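Wires first, board second

The board for the Genska has been waiting since October. I finally got going on it Friday and want to write down how the wiring goes together while I still remember, mostly so I don't have to figure it out again in the spring.

For anyone new: the Genska is a bench power supply that came to me as a box of parts. The case is fine, the transformer is fine, and the wiring was a mess. Somebody before me had pulled most of the leads and put none of them back. Fredy Castaño had a second main board and sold it to me for less than the shipping would have been from Mistbridge, so now I have a complete one.

The board is still on its gray metal mounting, and I'm leaving it there. It keeps the solder side off whatever is underneath and gives you something to hold that isn't a component. For the wiring I set it up on a clear plastic storage box on the white table. That puts the connectors at a better height and lets the wires come in from the side without bending right at the plug.

The bundle is thin stuff: red, black, dark blue and green. I handle it by the ends and let the rest lie on the table until I know where each one goes. The green goes over to a small white connector, so I like to look at that one before anything else.

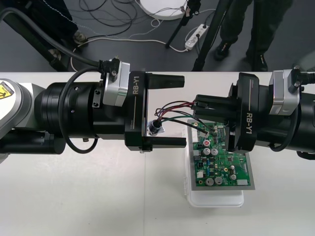 Checking the board

Before plugging anything in I go over the board under a good light. On a board this age I worry about the capacitors more than anything. I look at the tops first. A flat top doesn't prove the part is good, but a domed one proves it's bad, and it takes a minute to check. I also look around the base of each one for brown crust, which can be old glue or can be a leak. Old glue scrapes off in flakes.

Then the connectors. I run a wooden toothpick between the pins to get the dust out and look along the row for any that lean. The long white strip needs the most patience, and I go from one end to the other without skipping. 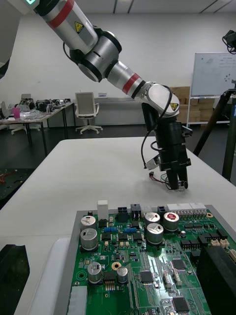

Capacitors in front, connectors along the far side.

The other thing worth doing is writing down what the previous owner did. On my old board two of the plugs had been swapped and marked with tape to match the wrong positions. I lost most of a weekend to that. Now I ignore all tape and go by the drawing. The service sheet I have is a photocopy from Maëlle Fehr, 297 mm tall and reduced from something bigger, so I read it with a magnifier.

Untangling

Thin wires tangle if you look away from them. I used to pull from the middle, and that only makes the knot smaller. What works for me is to hold the bundle at both ends, keep it up over the board with a little slack, and let the strands drop apart. Then you work one color free at a time. Black last, as there is usually more than one and they are hard to tell apart.

Don't pull it tight. The strands inside the insulation are very fine and they break right behind the crimp, where you can't see it. I had to redo 6 crimps on the old harness for that reason.

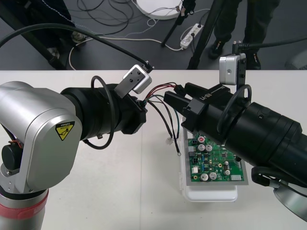
What I still need

A short list, mainly for me:

New sleeving. The Stöcker kind is fine but comes in lengths of 675 mm, so plan the cuts.
A better way to label wires than tape. I tried the Prasside wrap labels and they slid off.
One more evening with the meter, checking every lead end to end before any power goes near it.
Cable ties, the small ones.

I would also like to do something about the space. There are cardboard boxes piled up against the wall, with more of them flattened on the low shelf, and the whiteboard on its wheeled stand is next to them with old notes I can hardly read. I keep saving boxes in case I have to ship something. I almost never do. The plan is to keep two good ones and take the rest to recycling, then move the whiteboard closer to the table and put the wiring drawing on it.
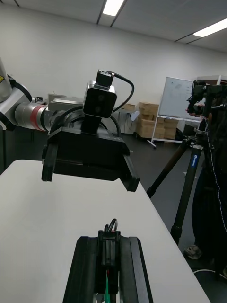

Thérèse Penner wrote after my last post that I should draw the connectors on the board in pin order, with the colors written in full, and take a meter reading next to each one before closing the case. She also thinks I should replace all the electrolytics now, whatever the tops look like, and says the small ones are usually the first to go.

I'm going to do the drawing. On the capacitors I haven't decided. Replacing them all means taking the board off its mounting, and I said I wouldn't. I'll measure a couple first and order parts if the numbers are bad.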